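Hodley Allotments – common questions

How do I apply for a plot?

Fill in the form at the site office or post it to Lumturie Jurić, who keeps the waiting list. There is no charge for joining the list. We write to you when a plot comes up, and you have 17 days to reply before it goes to the next person.

What does a plot cost?

A half plot is £9 a quarter and a full plot is £17. Water is included. Rent is due in advance, and new tenants also pay a £10 key deposit.
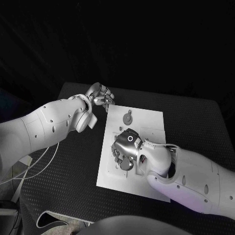 When is the water turned on?

The taps run from April until the end of October. Outside those months please use your own butts. Hoses may be used for filling butts but not left running on the beds.

Can I put up a shed?

One small shed per plot is allowed. Send a sketch with the measurements to Azra Softić before you build. Greenhouses follow the same rule – glass must be toughened, and the base has to be removable.

Are bonfires allowed?

Only in November, and only after 4 pm. Green waste can go in the bays by the Gradska Road gate at any time of year.

Can I share my plot with a friend?

You can, but the tenancy stays in one name. If you give up the plot, your friend does not take it over automatically and would need to join the list.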